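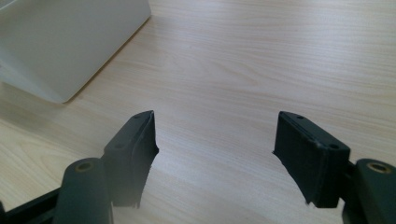
Table 2, tea room end. Top is smooth, grain still clear.

COVERAU HALL — PRE-SEASON SAFETY WALK-THROUGH
Date: 1/12/22
Job ref: 1017
Areas: kitchen, tea room, main hall, store, outside
Marks used: OK / FIX / WATCH / N/A

KITCHEN

Gas stove, knobs and ignition — OK. Back left burner slow to light, same as last year.
Rangehood filters — FIX. Greasy. Soak overnight before the December lunches.
Fire blanket on hook, tag in date — OK
Extinguisher, dry powder — WATCH. Gauge in the green but the bracket is loose in the plaster. Needs a proper anchor not another screw.
Hot water at sink — FIX. Too hot at the tap for a public kitchen. Polteo to look at tempering valve, have left a message.
Fridge seal — OK
Power points near sink — OK, safety switch tripped when tested and reset fine.
Knives stored out of kids' reach — FIX. Back in the bottom drawer again. Moved them up, please leave them there.
First aid kit — restock bandaids, saline out of date. Burn gel OK.

TEA ROOM

Tables, tops — OK. No splinters or lifting found.
Tables, legs and locks — FIX on one. Catch on the folding leg doesn't click home. Taped and stood against the wall, do not use.
Chairs — OK mostly. Pulled 2 with cracked seats, gone to the skip.
Urn — WATCH. Cord OK, tag OK, lid doesn't sit flat. Keep it well back from the bench edge when there's littlies about.
Floor — lino lifting at the doorway, trip hazzard. FIX before anything else in this room.
Exit door opens outward, no key needed — OK

MAIN HALL

Exit signs lit — OK except over stage, dead. FIX. Byun quoted for the lot last winter, find the quote.
Emergency lights, battery test — ran 85 minutes before I switched the power back on. OK
Smoke alarms — all sounded. OK
Exit paths clear — FIX. Stacked chairs half across the side door. Shifted them. They will be back by Thurs— no, will put a sign up.
Stage steps, handrail — OK, bit of wobble at the top post, tightend.
Ceiling fans — OK on low. Don't run the middle one on high.
Blinds — cords tied up on cleats, OK

STORE

Ladder — OK, feet worn but still grippy
Chemicals — FIX. Pool chlorine on the same shelf as the kitchen cleaners. Why do we have pool chlorine. Moved outside to the locked cage, someone claim it.
Shelving fixed to wall — OK
Trestles stacked flat — OK now

OUTSIDE

Ramp — OK, grip strip peeling on the low side, WATCH
Gutters — full. FIX, fire season. Kasetti do these with the roof check, ring and get it brought forward.
Grass along back fence — needs mowing, nearly knee high
Bins — chained OK
Tap and hose reach back of building — OK, hose has a kink near the fitting
Car park lights — timer still not changed for daylight saving

DO FIRST
Lino at tea room doorway
Hot water valve
Exit sign over stage
Gutters

Recheck the FIX items before the lunches. Copy on the kitchen noticeboard, original in the grey folder.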